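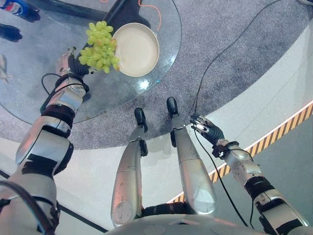 A reader in Clultedstead wrote in to say that a table grape ought to be eaten within a day of buying and never see the inside of a fridge, and I'm afraid I can't agree!

Table grapes are grapes grown for eating fresh, as opposed to the ones pressed for wine or dried for raisins. The pale green sort (everyone calls them white, goodness knows why) tend to have thinner skins than you'd expect, and I like them best when they've gone slightly yellow, as that's usually when they're sweetest. A few golden or brownish berries in a bunch don't bother me at all.

Serving is simple. I put them on a shallow dish with a bit of a rim, still on the stalk, and leave a small pair of scissors beside it. My own dish is a cream one from Trisley, bought years ago for a cheese course that never happened. I allow 200 g a head, so a 700 g bunch does three of us with a handful left for me.

As for keeping them, they go in the fridge unwashed, in a bag with holes in it, and most bunches last me a week or more. I rinse them just before they go on the table. Pull off any soft ones first, though, or the mould spreads to their neighbours.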